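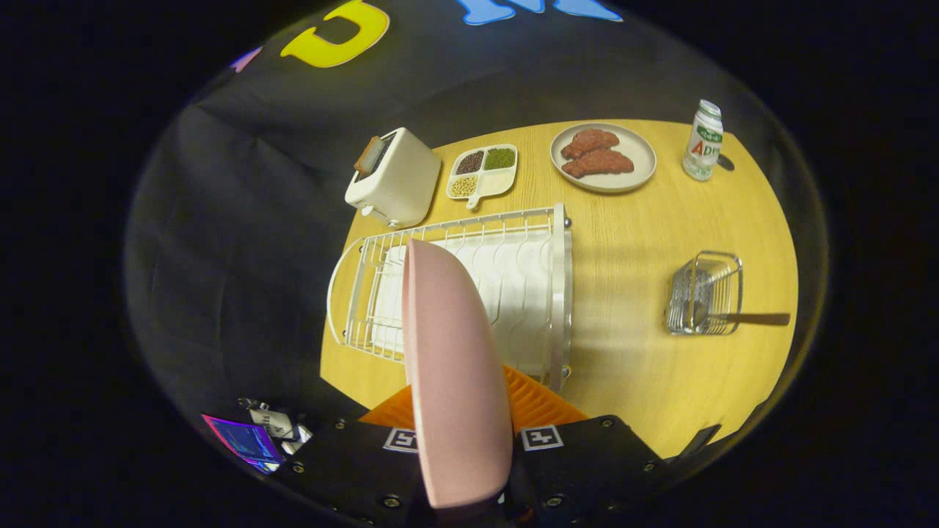 Road notes, November

We left Undthorpe at first light and took the old river road toward Multside. It adds 30 miles, but the truck traffic stays on the highway. The trip meter read 755 when we parked.
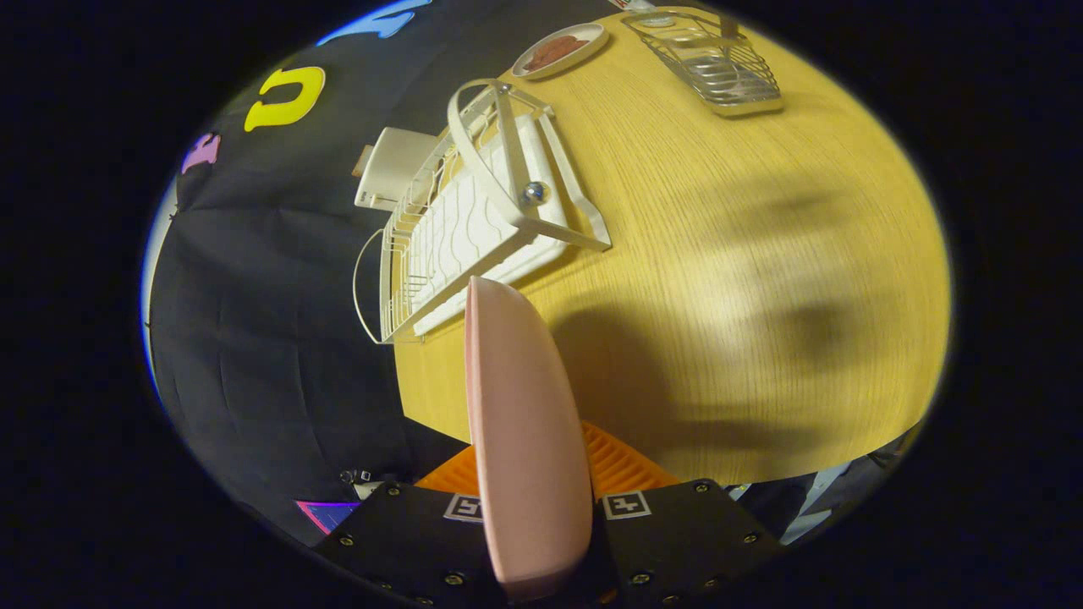 Dish rack on the table.

The campground at Erneo has 4 pull-through sites left open for the season. Water is shut off at the loops, so fill up at the gate. 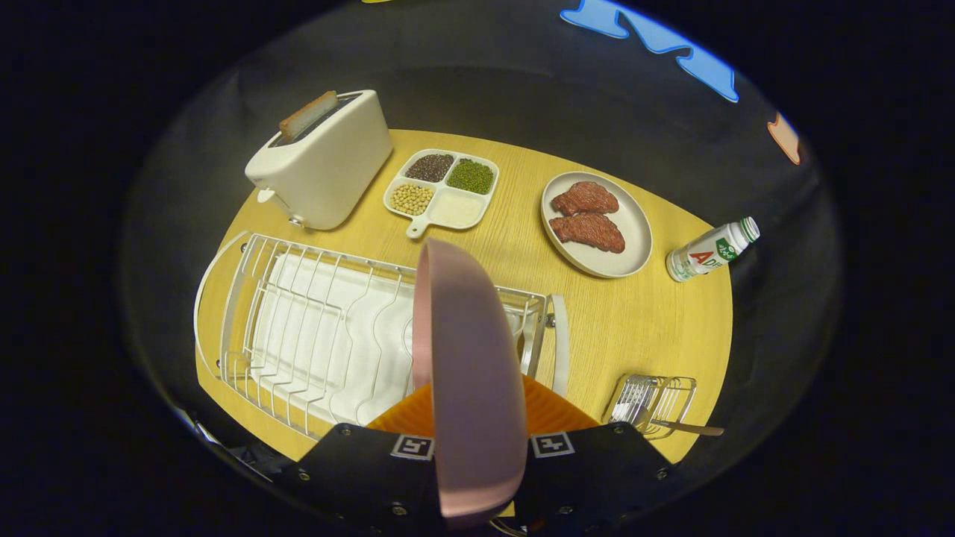

Next stop: Kushwaha

The pass road climbs for the last 100 yards before the overlook. We plan to stay two nights and walk the lake trail if the wind drops.
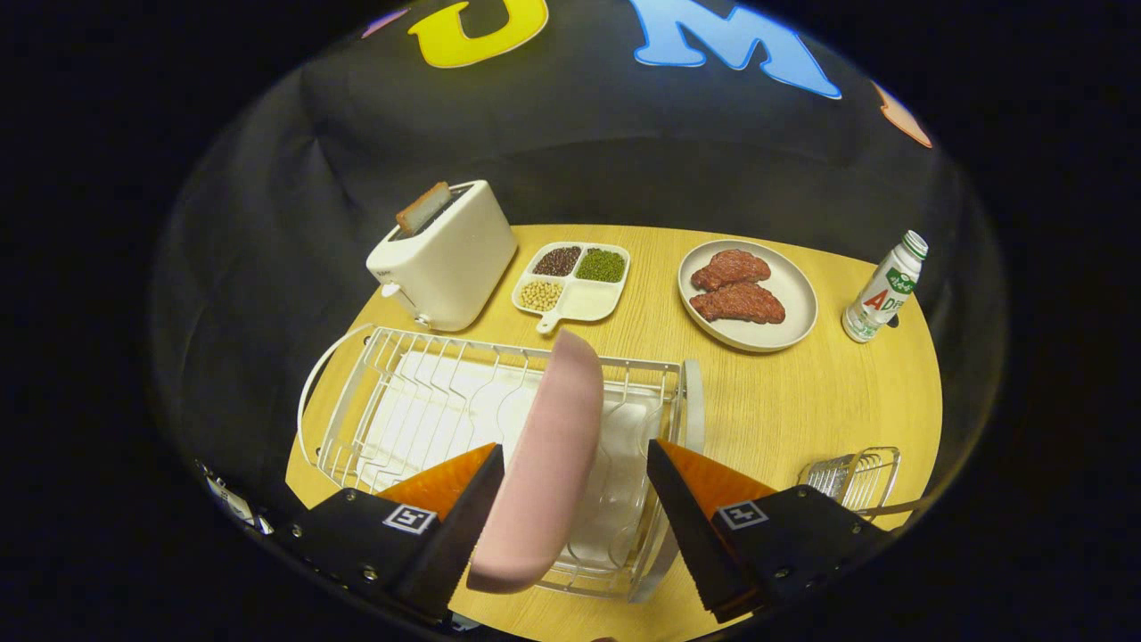

Pink plate and wire rack.

Mail can be held for us at the Multside post office.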